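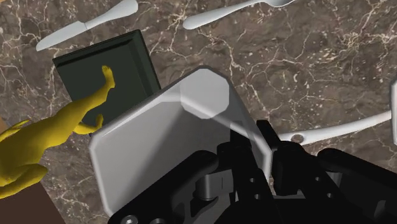 第24期 第2版

招募启事:家庭晚餐口述史项目征集受访者与兼职访谈员

Pladari口述史工作室现面向社会征集“晚饭怎么吃”项目的受访者,同时招聘兼职访谈员和文字整理员。项目记录普通家庭几十年来吃晚饭的习惯:几点开饭,谁来做,谁先动筷,饭桌上说什么话、不说什么话,剩菜怎么处理,孩子离家以后饭桌有什么变化。访谈以录音为主,整理成文字后存入工作室的资料库,部分内容经受访者书面同意后编入文集。

项目由Imani Kincaid主持,Rochelle Baptiste负责访谈培训,Abelardo Riquelme负责文字整理和存档。上一阶段的访谈在老城区进行,受访者多为退休工人和他们的子女。本阶段希望多听到外来务工家庭、跨国婚姻家庭、单亲家庭和独居者的经历。

一、受访者征集

征集人数:57人。

基本条件:

年满十八周岁,能用普通话或本地方言讲述自己的经历。讲其他语言或方言的,报名时请写明,我们视情况安排翻译。

愿意接受两次访谈,每次一个半小时以内。第一次谈童年和青少年时期家里的晚饭,第二次谈成家或独立生活以后的情况。两次访谈之间一般隔两周,具体时间由受访者定。

对家庭人数、职业、收入、学历没有要求。不会做饭的人也可以报名,常年吃食堂、吃外卖、上夜班的人都在征集范围之内。

同一家庭最多可有三名成员报名,访谈分开进行,互不公开内容。夫妻、父母子女、婆媳、兄弟姐妹都可以。以往的访谈里,同一顿年夜饭,母亲和女儿讲出来的经过常常差别很大,两份记录我们都按原样保存,不做核对,也不判断谁记得准。

访谈地点:

可在工作室的访谈间,也可在受访者家中,或者受访者熟悉的安静场所。餐馆和茶馆背景声太杂,不适合录音。行动不便的受访者,访谈员上门。上门访谈由两名工作人员同行,事先会告知姓名和联系电话。

请受访者准备的东西:

如果家里还留着旧粮票、菜谱本、记账本、老照片或用了多年的餐具,欢迎在访谈时拿出来。物品由访谈员当场拍照,不借走,不收存。没有这些东西也不影响访谈。

报酬:

每完成一次访谈,支付误工补贴,标准在报名确认时告知。到工作室受访的,另外报销市内公共交通费用。第一次访谈后决定退出的,已完成部分的补贴照付。

关于录音和隐私:

访谈开始前签署知情同意书,一式两份。受访者可以选择使用真名、化名或只用姓氏。录音过程中随时可以要求暂停,说过的某一段不愿意保留,当场提出即可删除。文字稿整理完后寄给本人过目,收到后三十天内可以修改、删减或撤回。涉及家人病情、债务、离异等内容,即使受访者同意公开,编入文集前我们也会再次询问。

录音不用于广告,不提供给食品企业、餐饮企业或其他商业机构。

以下情况暂不接受报名:正在与家人进行诉讼且访谈内容可能涉及案情的;只愿意提供书面材料、不愿意录音的。后一种情况可以向工作室的来稿栏目投稿,投稿办法另见《来稿须知》。

二、兼职访谈员

招聘人数:六名。

工作内容:

按照访谈提纲与受访者交谈,每次访谈后填写访谈记录表,写明时间、地点、在场人员、主要话题以及录音中听不清的地方。每名访谈员每月承担四到六次访谈。访谈多在傍晚和休息日进行,能接受这一时间安排的再报名。

要求:

能听懂本地方言,会说更好。

有耐心,能让对方把话说完。提纲上的问题不必全部问到,受访者讲到别处时,先听,不急着拉回来。

有采访、社会调查、社区工作、护理或教学经验者优先。没有相关经验但善于与老年人交谈的,也可以报名。

参加全部培训。培训共三个半天,内容包括录音设备的使用、提问方法、同意书的讲解和签署、遇到受访者情绪激动时的处理。培训最后一次为试访谈,由Rochelle Baptiste旁听,结束后单独反馈意见。培训期间有补贴,未通过试访谈者不进入正式工作,培训补贴照发。

不适合这份工作的情况:习惯边听边给建议的;希望借访谈推销保健品、保险或其他产品的。后者一经发现立即终止合作。

三、文字整理员

招聘人数:三名。

工作内容:

将录音转写为文字稿。转写按工作室的格式进行,保留口语、重复和停顿,方言词照音记录并加注。菜名、炊具名、地名拿不准的,做标记,交Abelardo Riquelme统一查核。不得自行润色,不得把受访者的话改成书面语。

要求:

打字熟练,听力正常,能连续工作两小时以上。

熟悉至少一种本地方言。报名时请注明能听懂的方言和熟悉程度。

能遵守保密规定。录音文件只在工作室的电脑上处理,不得拷贝带走。因此本岗位须到工作室上班,不能在家办公。每周到岗不少于两个半天,时段可商量。

文字整理按录音时长计酬,难度较大的方言录音单价另定。校对阶段发现漏听较多的稿件,退回重做,不另计费。

四、报名办法

受访者可以通过以下三种方式报名:

到工作室前台填写报名表。前台负责人Keisha Bellamy,工作日上午九点到下午五点接待。

在社区服务站领取纸质报名表,填好后投入服务站的收件箱,由工作室每周取一次。

请家人或邻居代为报名。代报名的,我们会与受访者本人联系确认,本人同意后才算有效。

报名表上有一个问题:“说说你记得最清楚的一顿晚饭。”几句话就够,写不出来可以空着,也可以在电话里讲。这一栏只供安排访谈时参考。

应聘访谈员和文字整理员的,请提交个人简历一份,并附一页手写或打印的文字,写自己家里某一顿晚饭的经过,字数五百到八百。我们主要看细节写得是否清楚,文笔不作要求。通过初选的人会收到面谈通知,面谈由Imani Kincaid和Lyle Ridgeway共同进行,时长约四十分钟。未通过初选的也会收到回复,材料可以退还。

报名截止日期:2022年5月31日。受访者名额满后,多出的报名者列入候补名单,有人退出时依次联系。

五、项目安排

报名截止后,先进行访谈员培训,随后开始第一轮访谈。全部访谈计划在12月以前结束。文字稿边访谈边整理,文集的编选放在最后。

文集暂定收入19篇口述,由Lyle Ridgeway编辑。入选者将收到样书两册,并另付稿酬。没有入选的文字稿同样存入资料库,受访者本人及其指定的家人可以随时来查阅,也可以索取一份录音副本留作纪念。

六、常见问题

我家晚饭很平常,没有什么可讲的,能报名吗?

可以。项目要记的就是平常的晚饭。有一位受访者一开始也这么说,后来光是讲家里谁洗碗就讲了四十多分钟。

我记不清年份怎么办?

不要紧。可以用“搬家以前”“老二上小学那年”这样的说法,访谈员会记下来。

访谈时家里人能在旁边吗?

由受访者决定。在场的人如果也要说话,需要签同意书。

父母已经去世,我能替他们讲吗?

可以讲您记得的事,记录会标明是子女的讲述。

访谈员会留下来吃饭吗?

不会。访谈员不接受宴请和礼品,请不要特意准备。喝水可以。

听力不好能参加吗?

可以,报名时注明。我们会安排嗓音较清楚的访谈员,并把提纲用大字打印出来。

其他问题请在工作室接待时间内到前台询问,或将问题写在报名表背面,由工作人员电话答复。

Pladari口述史工作室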